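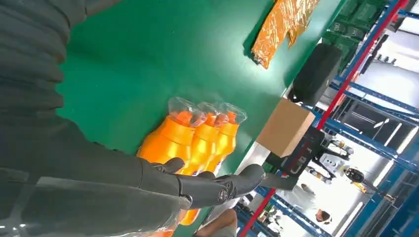 What is the Saststead open day?
It is a public demonstration of warehouse robots, held each April by the automation firm Rostevetti at its Saststead site. Visitors can stand close to the benches and watch robot hands pick up everyday packaged goods - a surprisingly gripping thing to see!

The 2021 open day, on Apr 28, 2021, drew 1,000 visitors over 9 sessions. Bottles were a favourite with the crowd, being smooth, rounded and easily knocked out of line. The neighbouring town of Fagerlund sent 8 school groups, and the colourful racking and lively question times made it a cheerful day out.
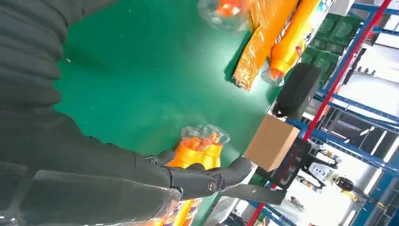
Why are bottles hard for a robot to pick up?
They can roll when touched, and a loose plastic wrapping can slip between the fingers and the bottle, so the hand has to close gently and evenly.

Related articles
Rostevetti
Sivmont Robotics Fair
Robot hand
Warehouse automation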